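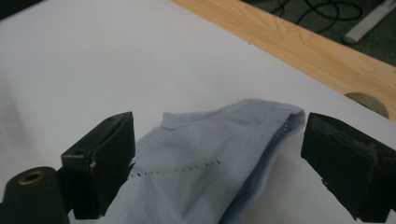 *A piece of light blue knit fabric between the fingers of a gripper. Photo: Drerkent Robotics Club*

**Student club to enter laundry-folding contest in May**

TUDMONT, 11/04/2021. The Drerkent Robotics Club will enter the Shemweta Student Challenge next May with a program that teaches a robot arm to pick up and fold clothes. The club has 49 members, all of them students at Drerkent College.

Members record each fold by hand with a gripper, and the program learns from the recordings. The team plans to have 2,000 of them by the contest and has finished 141.

"Knit fabric is harder than we expected," said Sulastri Nasution, club president. "It bunches up, and it never lands the same way on the table. We spent most of October on cuffs."
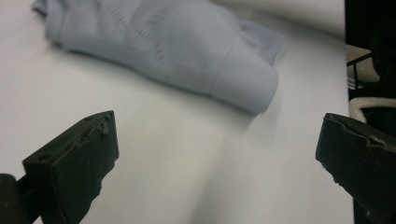
Work started with small pieces and moved on to sleeves, which have to be laid straight before the first fold. Emerson Teixeira, a second-year student, writes the software. Fouad Matar is in charge of the gripper fingers and the spare parts.

The Shemweta contest gives each team 2 attempts at a pile of clothes it has not seen before. Scores depend on time and on how flat the finished stack is.

The club meets in the Feltgate Building on Thursday evenings. Students who want to join can write to faculty adviser Valdemar Kirkegaard at the college.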